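Court Upholds Fine Against Oken Over Uncleared Samples

The regional court of appeal has upheld a fine against the electronic producer Oken for the use of unlicensed recordings on the album Visdale. The ruling, issued in December, also confirms an order withdrawing two tracks from sale and streaming until the rights are settled.

The case was brought by Filali, the label that holds the master recordings in question. It identified 7 extracts on the album, the longest lasting 11 bars, and argued that none had been licensed. Oken's defence did not dispute the source of the extracts. It argued that they had been altered in pitch and speed to the point where an ordinary listener would not recognise them.
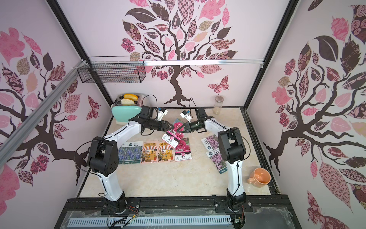 Two arms meet over the tabletop, with tree murals on the walls behind.

The appeal judges rejected that argument on the same grounds as the lower court. Under the law as it stands, the test for a master recording is whether the sound itself was copied. Recognition by the listener is relevant to the separate question of the composition, on which the court made no finding.

The fine is calculated per unit. The court counted 562 vinyl copies sold before the withdrawal order and excluded a further 125 held unsold by the distributor, Rustov. Streaming income will be assessed separately, and both parties have been told to file their accounts with the court.

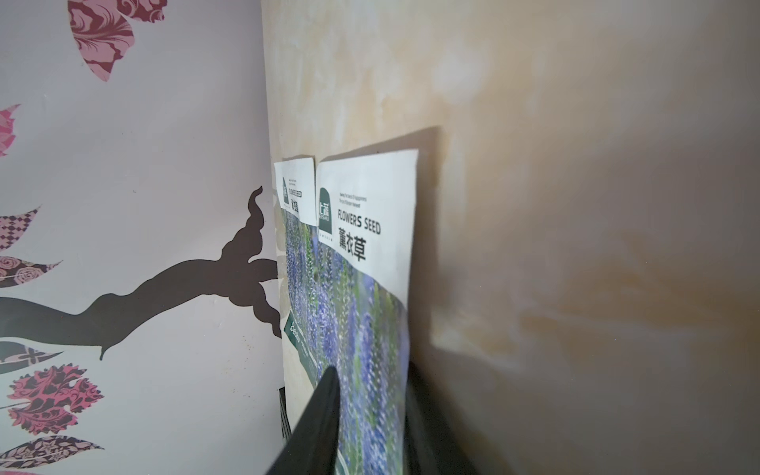 Rustov was not a defendant but was ordered to return its remaining stock. Shops that bought copies before the order may keep and sell them. Listeners who own the record are not affected.

A second part of the judgment deals with the sleeve notes. Filali had asked for a printed credit on all future pressings. The court agreed, and set a limit of 300 characters for the wording, to be approved by both sides.

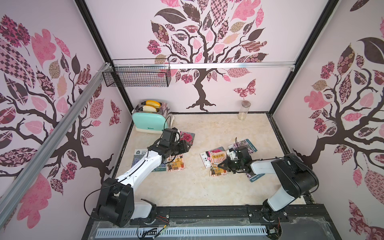
Oken may apply to the supreme court on points of law only. The withdrawal order stays in force during any such application. The remaining tracks on Visdale can still be sold, and a shortened edition has already been registered with the collecting society.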